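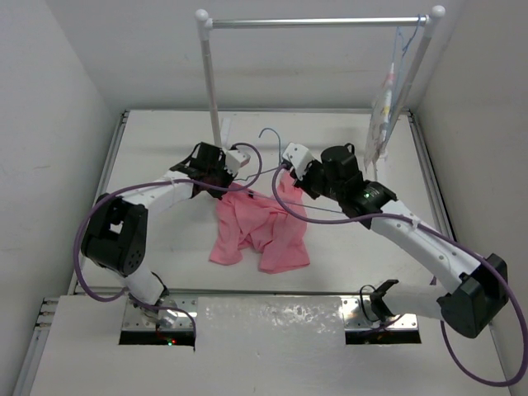 Hemi Stubbs wrote in to ask if he should outline his fonts before sending a flyer to the print shop. Yes, Hemi! Do it on a copy, though, so you can still fix a typo later.

Home | Print Notes | Paper | Archive
3 min read

I've been on a flyer kick since September and I love it. My last batch was 320 sheets on a cream stock called Gista (soft, a little toothy, gorgeous with dark green ink), and the fold landed right where I wanted it.

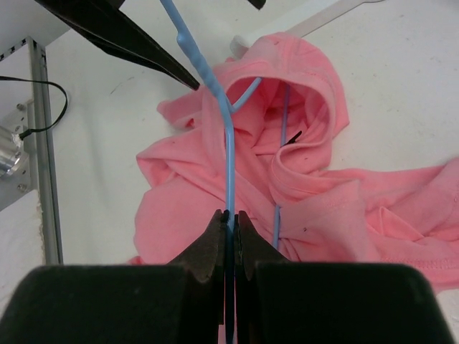
It didn't on the batch before. I'd put the phone number smack on the crease, and Marjan Dehghan at Zirotden caught it on the proof, bless her.

My setup for a folded flyer goes like this:

1. Add bleed on all four sides and pull the background color all the way out.
2. Keep the small type at least 5 mm from any fold or trim.

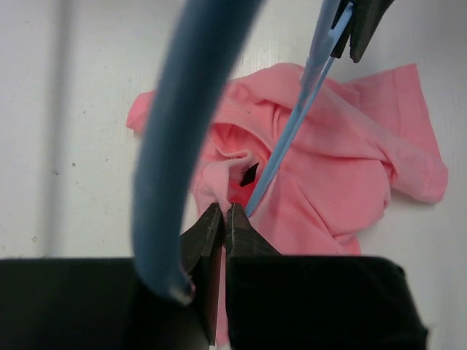

3. Ask for a paper proof. Screens make everything glow, and ink on cream just doesn't!

Next up is a run of 2000 for the spring plant sale, maybe 3000 if the price break is good. I can't wait to try the orange.

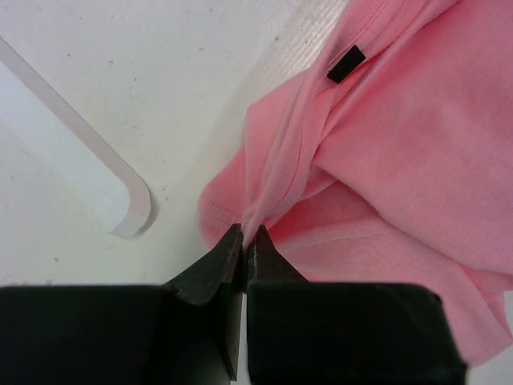
Posted 2004-04-20 by Ryan Bickerstaff

P.S. Parviz Rashti wants to know if Gista comes in gray. I've asked, and I'll post the swatches when I get them.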